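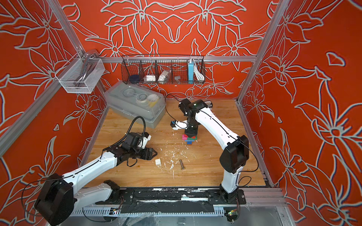
I want to talk to you for a short time about grippers, and why we compared them with toy bricks. My name is Kaan Yaman, I work in the small arms group at Bucur, and these are my notes, so please forgive me if I look down sometimes. We use two arms side by side on one wooden table, inside a frame with flowered panels on the walls. A stack of coloured blocks stands under the right gripper, and close to the left one there is one small white brick. A lot of our work is at this size. If a gripper can hold a toy brick without tilting it, we can begin to trust it with other things.

(Wait for people to sit down. Ask if the back row can hear.)

The question we had in June was a simple one. We had two sets of fingers for the same arm. The first set comes from Cedden. The fingers are stiff and flat, and they close in parallel. The second set is from Borkow, with a softer pad that gives a little when it touches something. My colleague Renata Laskowska preferred the stiff ones and I preferred the soft ones, and for two weeks we had the same discussion at every lunch. Then Erdal Coşkun said we should stop talking and measure it.

So we made a plan. Each set of fingers had to do 200 picks with the same bricks, with the same controller and the same speed. We wrote down three results only: good pick, bad pick, and dropped. I know that "bad pick" sounds vague. For us it means the brick came up, but it was turned so much that it could not be pressed onto another brick.

(Slide with the table of results. Give them time to read it. Do not read all the numbers aloud.)

The stiff fingers had 14 bad picks and the soft fingers had 40. I was surprised by this, and I was not happy, because I had already told everyone that soft was better. Drops were rare with both sets and I would not draw any conclusion from them.

Why did the soft pads do worse? We think the pad bends more on one side when the gripper comes down a little off centre. The brick then follows the pad. With the stiff fingers the brick has to slide until it is straight between the two faces, so the finger corrects the mistake of the arm. With the soft pad the mistake stays in the grasp. Cengiz Altıntaş filmed some picks from very near and on his video you can see the brick lean over while the fingers are still closing.

(Play the video two times. The second time, point at the left finger.)

Now I must be fair to the soft fingers. When we changed from bricks to round things, the order changed too. A bolt with a round head is unpleasant for a flat finger. It rolls, or it turns around its long axis, and you don't know any more where the head is. The soft pads held it well. We did not do the full number of picks with metal parts, so please take this as an impression and not as a result.
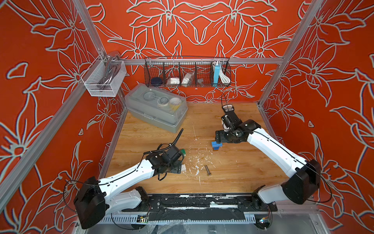

The next part is about the cameras, and I will go a bit faster here. We tried three positions: one camera on the wrist, one fixed camera beside the table, and both together. The wrist camera is very good in the last few centimetres. Before that it sees mostly table. The fixed camera sees everything until the arm comes in front of the brick, and then it sees mostly arm. You can guess which choice was best, but using both was slower to set up than I had hoped. Tobias Wojcik spent a whole day on the time difference between the two pictures. If you plan to do this at home or in your lab, do the timing first. We did it last and had to repeat one full run.

(If somebody asks about lighting: we kept the same lamps on for all runs and closed the blinds.)

A few words on the controller. We started with the old one from Jirkach, which we know well, and we stayed with it for the finger test. Later we changed to a newer version that limits the force when the fingers close. I expected the force limit to help the soft pads. It helped the stiff ones more. Before, they sometimes pushed the brick out like a wet piece of soap, and with the limit this almost went away. For the soft pads I could see no clear difference. Renata believes our limit was set too high for them, and she may be right. This is still open.

There was also a problem with cables, which is a boring subject but it cost us many hours. The cable to the wrist must be long enough for the arm to turn, and then it is long enough to catch on something. We put a sleeve over it and made a loop above the wrist. Check the loop by moving the joint slowly to both ends by hand, with the power off, before you start a long run. Our longest run without touching anything was 273 picks, and it ended because of a cable and not because of a finger.

(Drink some water. Look at the clock. If there are less than five minutes left, skip the next paragraph.)

We also tried to put different fingers on the two arms, stiff on one and soft on the other. The idea was that one arm holds the stack and the other arm adds a brick on top. It works in principle, but you need to decide early which arm does which job, and then all your recorded motions depend on this decision. We changed our mind once in the middle and had to throw away the older recordings. I would choose the stiff fingers for adding and the soft ones for holding, but I have only tried it for a short time.

What we will do next: the same test with the metal parts, with the full number of picks, and with a lower force limit for the soft pads. Erdal wants to add a third set of fingers with a thin rubber layer on a stiff base. I have asked him to print two pairs, as the first pair always breaks.

(Thank Renata and Cengiz by name. Then questions. The table of results is on the last slide, leave it on the screen.)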